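Questions about moving into and out of the Plemitz Residence are answered on this page. It applies to all tenants of the Jurnen and Negi buildings, including those on short leases. Where this page and a signed lease differ, the lease applies.

## Before you move in

**When may I collect my keys?**

Keys are issued at the Jurnen front office from 9 a.m. on the first day of your lease. Bring a government-issued photo ID and a copy of the signed lease. Keys cannot be released to a friend or relative unless the office has received your written permission in advance.

**Do I need to reserve the freight elevator?**

Yes. Reservations are made through the front office and are granted for blocks of three hours. Tenants who arrive without a reservation may use the elevator only when no other booking is in effect. The passenger elevators may not be used for furniture.

**May I ship belongings ahead of my arrival?**

The office accepts parcels for incoming tenants up to four days before the lease begins. Each parcel must show your full name, building and apartment number. Parcels that require a signature for high-value contents are not accepted on a tenant's behalf.

## Cardboard and packing materials

**Where does cardboard go?**

Cardboard is collected from the ground-floor recycling room in each building. All boxes must be opened and flattened before they are left there. Boxes left standing in hallways or stairwells are removed, and a handling fee is charged to the apartment concerned.

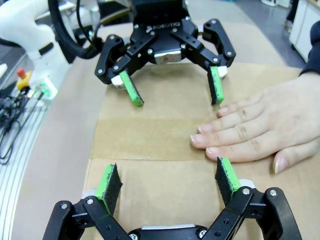
Plemitz, December

The cardboard rules were revised this month. Tenants may now leave flattened boxes in the recycling room at any hour. The former evening closing time no longer applies in either building.

**Must I remove tape and labels?**

Small amounts of paper or plastic tape may remain. Please remove shipping labels that show personal information. The office takes no responsibility for information left on discarded packaging.

**What about foam, plastic wrap and loose fill?**

These materials are not recyclable under the current collection contract. Place them in a closed bag and put the bag in the general waste container. Loose fill must never be emptied directly into a container or chute.

**Can I get used boxes for moving out?**

Clean boxes in good condition may be taken from the shelf marked for reuse, when any are available. The office does not set boxes aside and does not sell new ones. Tenants who wish to donate boxes should flatten them and place them on the same shelf. Boxes that have held food, paint or cleaning products are not suitable.

**How should I flatten a large box?**

1. Empty the box fully and check under the inner flaps for small parts or papers.
2. Cut or pull the tape along the bottom seam, then along the top.
3. Fold the box along its existing creases and press it down on a firm, level surface.

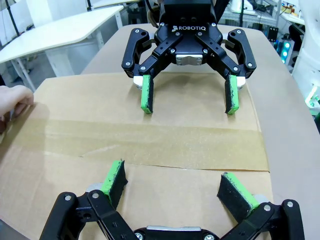

4. Tie several flattened boxes together with string if they are to be carried by elevator.

**What if a box is too large for the recycling room?**

Cut it along the folds into smaller sheets. If this is not practical, ask the office for a bulky-item pickup. Furniture, mattresses and appliances are also handled by this service and must remain inside your apartment until the agreed time.

## Moving out

**How much notice is required?**

Written notice must reach the office at least three full calendar months before the intended end of the lease. Notice by telephone is not valid. The office will confirm receipt in writing, and tenants who have not received a confirmation should contact the office.

**What happens at the final inspection?**

A member of staff will walk through the apartment with you and record its condition. The apartment must be empty and clean, and all keys must be handed over. You will be asked to sign the record and will receive a copy. If you cannot attend, you may name a representative in writing.

**When is my deposit returned?**

Deposits are normally returned within roughly four weeks of the final inspection. Any deductions are listed in a separate statement. Please leave a forwarding address and current bank details with the office.

**Where should I send a complaint?**

Complaints concerning fees, inspections or deposits should be made in writing to Octavian Mocanu, Tenant Services, at the Jurnen front office. State your name, apartment number and the date of the matter in question, and enclose copies of any documents you wish to have considered.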